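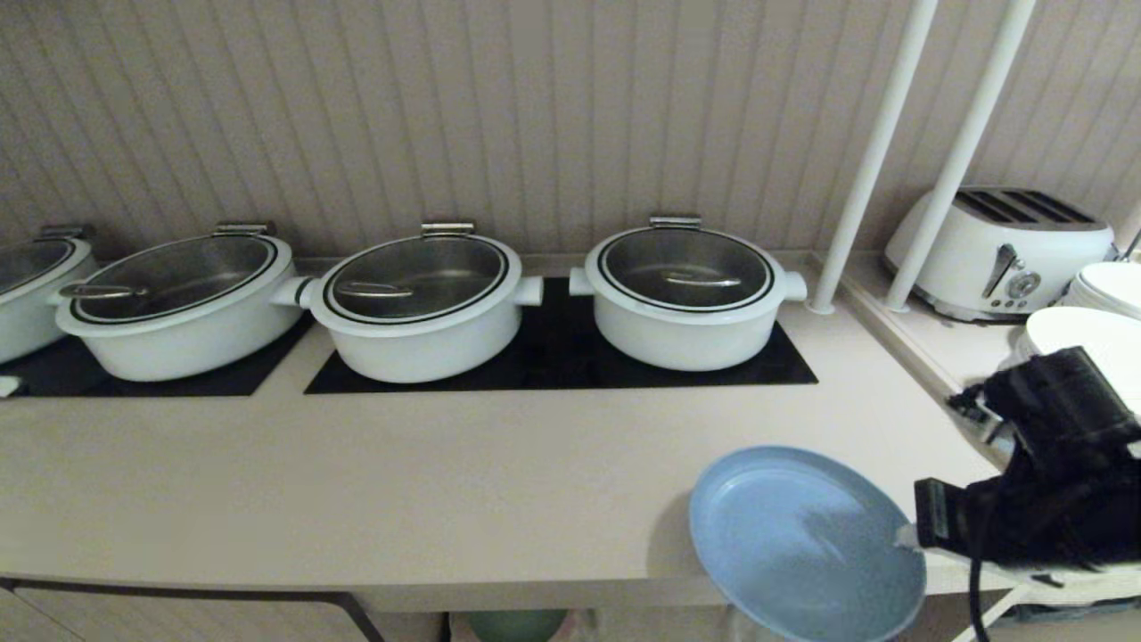

Does the lounge at Wadis airport still do hot breakfast for economy passengers on Zestanora? I've got 16 hours between flights in July and would rather not leave the terminal. I don't need much, just a row of pots with lids on and something warm in them. My card has 2,869 points.
Horia

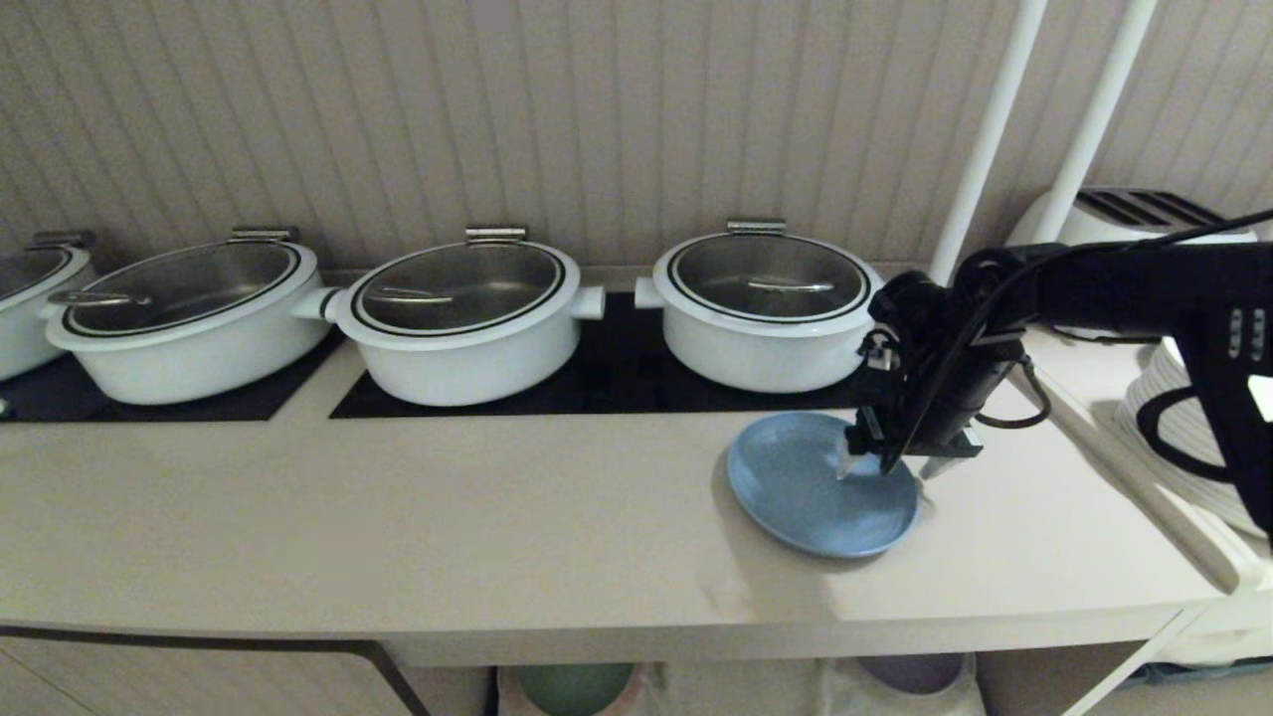
Entry is 3,000 points, so you'd be short. You can top up at the transfer desk, past security on the left. Breakfast stops at ten.
Pîrvu

I paid 2,000 last year but that was a different card. There's a cafe by the domestic gates that opens early, coffee's decent.
wadis_flyer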